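How come things get lost in a bed? Kids ask me this a lot. Short answer – beds are full of folds. Longer answer below, plus how to get your stuff back.

## Why small things vanish

A bed looks flat. It isn't. Every time you sit, roll or jump on it, the sheet makes little hills and valleys. Small things slide downhill. Always downhill!

Round things are the worst. Marbles, beads, those tiny Nuscombe bouncy balls. A ring shape is a bit better, becuase it can lie flat and stay put.

Patterns make it harder too. Your eyes look for things that are different from what's behind them. Tiny dark dots on a busy dark blanket? Good luck. Dark beads on a cream sheet? Easy, even with a zigzag print.

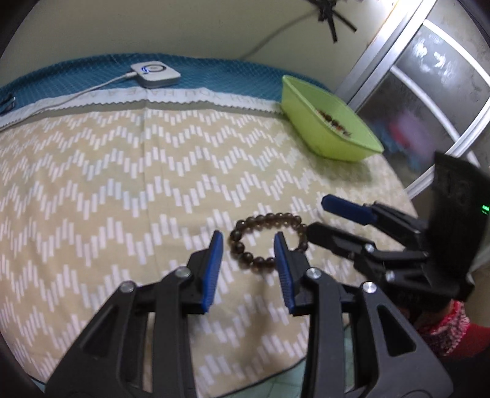
## How to clear a bed, the quick way

1. Cover first. Push it down to one end. Slowly – don't flap it, or things fly off.
2. Look before you touch. Count to 4 in your head while you look.
3. Pick up the small stuff. Bracelets, hair ties, coins. Into a bowl.
4. Next the things with wires. Follow the wire with your eyes first so you dont yank it. Ask a grown-up if it's plugged in.
5. Now smooth the sheet. Start in the middle, push out to the sides. Wrinkles go away, and anything hiding makes a bump under your hand.

## Try this

Take a bead bracelet. Lay it on a smooth sheet. Press the sheet down next to it with one finger. See which way it moves? Now try one loose bead. Much faster, right?

My neighbor Gudrun Reuter makes her bed every single day, even leap years, so that's 366 times. She says she still finds hair ties in there.

Next time, on Wednesday: why socks go missing. Bring 2 socks.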